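Defence officials contradict minister's account of Brarnmont depot transfer

August 8, 2024 | Filed under: Defence & Parliament
14 shares | 4 comments

Written testimony tabled in the upper house this week conflicts in several places with the defence minister's account of how the Brarnmont supply depot was handed to a private operator.

The minister told the chamber in the last sitting period that the transfer to Prinero Logistics had been recommended by the department, costed in full and approved without dissent. The testimony, supplied by the department's own logistics branch in response to questions on notice, states that the branch recommended a delay of 6 months and that the costing put before cabinet covered only the first year of the contract.

The depot holds vehicle parts, cold-weather clothing and medical stores for units in the northern region. According to the testimony, 2,951 stock lines were listed for transfer, and 800 of those had not been checked against the physical inventory when the contract was signed. The branch describes this as "outside normal practice for a facility of this class."

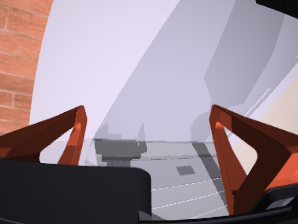

The minister's office disputes that reading. In a written statement it said the unchecked lines were low in value, that the contract allows for later adjustment, and that the department's secretary had signed the final brief. The testimony confirms the signature. It adds that the brief was amended after leaving the branch and that the amended version was not returned for comment.

Under the standing procedure for asset transfers, a brief that changes in substance must go back to the originating branch before it is submitted. Whether the changes were substantive is now the main point of disagreement. The amended brief has not been published. The logistics branch says the section on delay was reduced to a footnote. The minister's office says the section was "condensed for length" and that its meaning was preserved.

A second conflict concerns the Dultarance maintenance yard, which shares a rail siding with the depot. The minister said the yard would be unaffected. The testimony states that Prinero's access schedule gives the company first use of the siding on weekdays, and that the yard has rescheduled heavy vehicle movements to evenings as a result. Overtime costs are being met from the yard's existing budget.

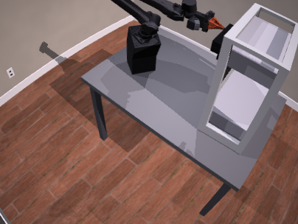 What happens next

The chamber's defence committee has asked for four documents: the original brief, the amended brief, the full-term costing and the siding access schedule. The government may release them, release them with redactions, or claim privilege. A privilege claim would be referred to the clerk for an opinion, which is not binding.

Opposition members have called for the minister to correct the record. The chamber's rules require a correction at the earliest opportunity when a member becomes aware that a statement was inaccurate, but set no penalty if the member maintains that it was accurate. The minister has so far maintained that position.

The contract with Prinero remains in force. It contains a break clause that can be exercised at the end of the first year on written notice. The company said it had met its obligations to date and would not comment on advice given within government.

The member for Du, whose electorate includes both sites, has requested a separate briefing on local employment. Depot staff were offered positions with the new operator under the transfer terms. The number who accepted is not given in the testimony.

Comments (4)

siding_watcher
The evening movements have been going on for weeks. You can hear them from the far side of the highway. Good to see it in writing at last.

Paperclip
If the amended brief says the same thing as the first one, table both of them. It would take an afternoon.

northern_ratepayer
Stock lines are not items. One line could be a single gasket or a pallet of boots, so the figure doesn't tell you much about value either way. The article could have been clearer on that.

K.
Does the break clause run from the date of signing or from the handover date? It makes a difference to when notice has to be given.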